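Aug 10, 2022

Up before the heat again, which meant the allotment by six with a flask and the bad trowel. The good trowel is in the compost somewhere and will come out next spring looking like something from a shipwreck.

The courgettes have stopped being a crop and become a dependant. I took 9 home and left two the size of draught excluders under the leaves, where I can pretend I never saw them. The Masilela tomatoes, which the Stomis catalogue promised would be "reliably early", are still as green as the day I was fooled by the photograph. I water them anyway. We have an understanding.

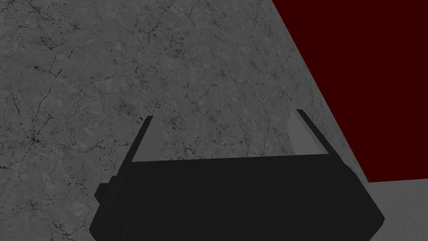 The water, mind you, is becoming a subject. The tank by the gate is down to a warm green soup, and the tap has been on a trickle all August, so a full can takes about 40 breaths if you're calm and more if there's a queue. There was a queue. We all stood there saying how much the gardens needed rain, in the tone people use for a relative who has stopped writing.

Walked home the long way through Nalow, past the chapel and the shop that only sells lamps. The grass on the green has gone the colour of a digestive biscuit. Bought bread and, for reasons I can't reconstruct, a third jar of cumin.

Spent the afternoon with the curtains shut, looking up courgette recipes. One site claimed to have 982 of them, and I read enough to suspect it had 2, with different cheese on top. 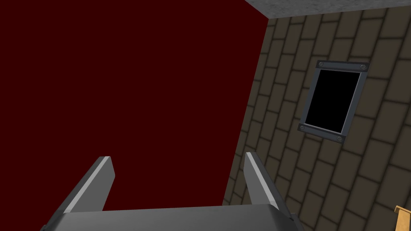 Can you freeze courgettes? Grate them, squeeze out as much water as you can stand, and freeze them flat in bags, though they'll only be fit for soup or cake afterwards.

So there are now four flat bags in the freezer on top of last year's flat bags, which I found while making room. Had toast for supper. Tomorrow the beans want picking, and I ought to go over to Tidimlow for netting before the pigeons finish the cabbages – they've started leaving me the stalks.

Filed under: Plot & Kitchen, Grumbles

Comments

Same green tomatoes at our end. I've begun talking to mine quite sharply.

Cake is the only answer. Plenty of lemon and don't tell the children.

What did you want with more cumin??

Last updated: two days after posting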